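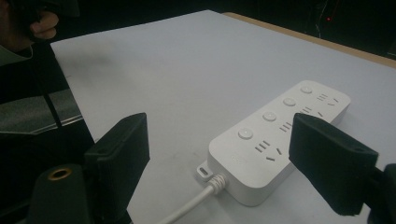
Workplace inspection checklist: office, kitchen and store room

Site: Getcombe, ground floor and mezzanine
Inspection date: 2024-08-15
Inspected by: Gunvor Wallin
Previous inspection: February
Reference: 169

Ratings: S = satisfactory, A = needs attention, U = unsatisfactory, N/A = not applicable. Anything marked A or U has a comment and goes on the action list at the end. Items are in walking order, starting at the front door.

1. Entry and reception

1.1 Door opens fully and closes without slamming: S
1.2 Mat flat, edges not curling: A
Comment: The back corner has lifted again. It was taped after the February inspection and the tape has let go. Replace the mat, do not re-tape.
1.3 Visitor book in use: S
1.4 Evacuation diagram displayed and current: U
Comment: The diagram still shows the old partition beside the meeting room. The assembly point is right but the path to the side door is wrong.

2. Exits and walkways

2.1 Exit signs lit: S
2.2 Side exit clear inside and out: A
Comment: Clear inside. Outside, the Clekidar bin had been left across the path after collection. Moved during the inspection. Clekidar to be asked to return it to the marked bay.
2.3 Stairs to mezzanine, handrail firm: S
2.4 Stair nosings in good condition: A
Comment: Third tread from the top is worn smooth on the left side. Same comment in February, not actioned.
2.5 Walkways free of boxes and bags: S

3. Fire equipment

3.1 Extinguishers mounted, signed and unobstructed: A
Comment: The one by the photocopier had a coat hanging over it.
3.2 Service tags current: S
3.3 Fire blanket in kitchen: S
3.4 Wardens' names on noticeboard: A
Comment: One of the names is a person who has left. Mezzanine has no warden at present.

4. Electrical

4.1 Test tags present and in date: A
Comment: Kettle and both desk fans upstairs have no tag. Fans taken out of use until tested. The kettle was left on the bench with a note on it.
4.2 Leads undamaged, no exposed wire: S
4.3 Power boards not plugged into other power boards: U
Comment: Found under the accounts desk, with a heater on the second one. Heater unplugged and staff spoken to. An extra wall outlet was quoted for last year and should be looked at again.
4.4 Power boards off the floor where floors are mopped: S
4.5 Safety switch tested: S
Comment: Tripped on the test button and reset normally.
4.6 Switchboard labelled and accessible: S

5. Kitchen

5.1 Floor clean and dry: S
5.2 Hot water warning sign at sink: S
5.3 Fridge seal and temperature: S
Comment: 3 degrees on the fridge thermometer.
5.4 Cleaning products in original containers: A
Comment: Unlabelled spray bottle under the sink. Emptied and thrown out.

6. Store room

6.1 Shelving fixed to wall: S
6.2 Heavy items between knee and shoulder height: A
Comment: Boxes of Prandine paper stacked on the top shelf. Bring down to the second shelf and put the Christmas things up there instead.
6.3 Step ladder in good order: U
Comment: Fagerlund ladder, one rubber foot missing. Tagged out and put behind the door. Do not use.
6.4 Lighting adequate: S

7. First aid

7.1 Kit location signed: S
7.2 Contents complete: A
Comment: Short of saline and medium gloves. Burn gel is out of date.
7.3 First aiders' certificates current: S
7.4 Injury register available: S

8. Outside areas

8.1 Car park surface: A
Comment: Pothole near the gate is getting bigger. Landlord's matter, reported again by email.
8.2 Gutters and downpipes: S
8.3 Smoking area away from doors: N/A

Action list

Replace evacuation diagram. Office manager. Urgent.
Replace ladder. Office manager. Urgent.
Extra outlet at accounts desk, new quote. Office manager.
Tag kettle and fans. Electrician's next visit.
Replace stair nosing. Landlord, job number 3660.
New entry mat. Reception.
Warden for mezzanine, update noticeboard. Team leaders.
Restock first aid kit. Reception.
Move paper boxes. Stores.
Email Clekidar about the bin. Reception.

Urgent items are to be closed within 9 working days. Sign and date each item on the office copy when it is done.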